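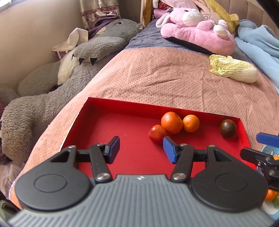

1. Finger pads. Both blue pads seated and free of nicks. Pass.
Comment: right pad sits at a slight tilt when open. Within limits for the Javari unit; compare with the Bucur unit at the next check.

2. Linkages. Silver pins flush, no side play. Pass.

3. Grip on small round fruit, red tray. 100 closures per gripper. Pass with remark.
Comment (A. Cârstea): the Bucur unit marked the skin of one mandarin. Reduce closing force before the tomato is attempted again.

4. Clearance between the two grippers when both work at the tray. Action required.
Comment (E. Husar): operators are to agree which side enters first.

5. Cabbage lift. Not carried out. Deferred to Caledport.

Inspected by: Mekdes Seyoum, 6/23/23
Countersigned: Catríona Foley

Filed under: Grippers & Handling | Inspection Records
3 comments | 65 shares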